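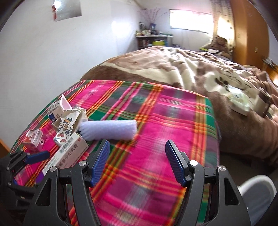 Visitors to the Rakcombe open day on Thursday were invited to watch household sorting carried out in a furnished bedroom, with the tools used to teach the task to machines. The demonstration formed part of Noltanow, a programme of domestic automation managed by Kistix. The programme lead agreed to answer questions once the morning session had closed.

The choice of a bedroom was deliberate, the lead explained. "A laboratory bench is level, well lit and clear. People do not live on benches. If a machine is to be of use in the home, it must learn from rooms in which there is a bed, a wardrobe and a good deal on the shelves."

The work centres on hand-held grippers, which a person operates directly. Each session is recorded, and the recordings are later used in training. Noltanow holds 3,197 such sessions to date, of which 1,830 concern tidying and the disposal of packaging. The remainder cover laundry, bed-making and the setting of tables.

Asked why packaging should take so large a share, the lead pointed to the material itself. "A carton that has been opened is a different object from a carton on a shop shelf. The flaps tear and the sides give way. The operator adjusts without thinking about it, and it is that adjustment we wish to record."

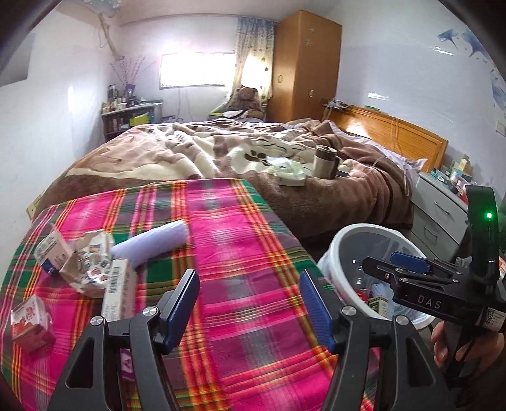

Rakcombe Review, Issue 85

The grippers have ridged pads at the tips of the fingers, and visitors were permitted to try a pair for themselves at a separate table. Several remarked that soft items gave them more trouble than boxes. The lead agreed. "A rolled towel seems simple. It has no edge to take hold of, however, and if one squeezes too firmly it loses its shape. New operators spend most of their first day on fabric."

Training for operators was provided by El Fassi, which also prepared the written guidance issued to each household taking part. The guidance asks that rooms be left as they would be on an ordinary day. Households may withdraw at any point and may ask for their recordings to be deleted.

On the question of when a machine might carry out the same work unaided, the lead declined to offer a date. "We can speak about the quality of the recordings. We are not yet in a position to speak about a product."

The programme has a target of 2,350 tidying sessions before the next stage of review. A second open day at Rakcombe is planned for February, when kitchen tasks will be shown. Places will be allotted in order of application.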